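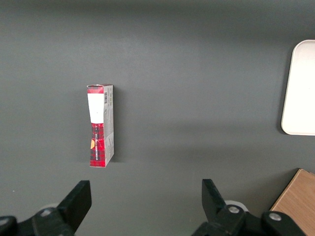

Flarnholm bench notes, February 11, 2025

Starch paste, second batch

Yesterday's batch went thin overnight in the jar. Same flour, same water, so I suspect I pulled it off the heat too early. Started again this morning with wheat starch, one part to five by volume, soaked for an hour before cooking. Stirred the whole time. It turned from milky to translucent after 24 minutes on the low ring and I gave it a bit more after that. Pushed it through the sieve twice. The second pass still caught a few lumps, mostly from the sides of the pan.

Consistency after cooling is close to soft butter. Thinned a small amount with water for the tissue work and left the rest stiff for boards. The stiff half is in the fridge door, with the date on the lid. Please don't use it past Friday even if it smells fine.

Ledger 3590

Text block is sound apart from the first gathering, where the fold has split at the head and tail. Mended both with the lighter tissue, grain running with the spine, overlapping a couple of millimeters each side. Pasted the tissue on glass and lifted it with tweezers. The first strip tore. The second one went on well. Dried between blotters under the small weights and changed the blotters at lunch.

The old spine lining came off dry in long pieces, which I did not expect. Under it there is a strip of printed waste with part of a price list on it, something to do with lamp oil. Kept it in a polyester sleeve and wrote the ledger number on the sleeve. It should go back to the owner with the book.

Sewing supports are broken at the front joint, all four. Thirumalai Shetty looked at it and thinks we can extend them with linen tape and avoid resewing the whole thing. I agree, provided the sewing thread holds when we tug at it. Tested three gatherings in the middle and they held. Will test the ends once the first gathering is dry.

Paper trials for the endpapers

Tried three sheets against the original:

Simões cream laid. Best color match. Cockles badly with the thin paste, all right with the stiff.
Madance wove, the heavier one. Too white. Folds cleanly.
Unmarked sheet from the bottom drawer. Good color, but the grain runs the wrong way for this size and we would waste half of it.

Going with the Simões. There is enough for this job and one more. If we want it for the August books it needs ordering well ahead, as last time it took most of a season to arrive.

Rodent press

Platen is still dropping lower on the left. Checked it with folded paper strips at each corner and the right-hand strips slide out with no effort. Shimmed with card for now. The screw needs cleaning and new grease before we blame the frame. Used it for the boards anyway, with an extra felt on the right.

Humidity

The gauge by the window read higher than the one on the shelf all day, by some 90 minutes' worth of drying if I go by how the blotters behaved. Swapped the two gauges to see whether the difference follows the gauge or the place. Check tomorrow.

Left to do

Pare leather for the spine, after sharpening the knife on the 1000 stone.
Cut linen tapes.
Test thread at first and last gatherings.
Write to the owner about the lamp oil strip and ask if they want it bound back in or kept loose.
Wash the sieve properly. It was put away with paste in it again.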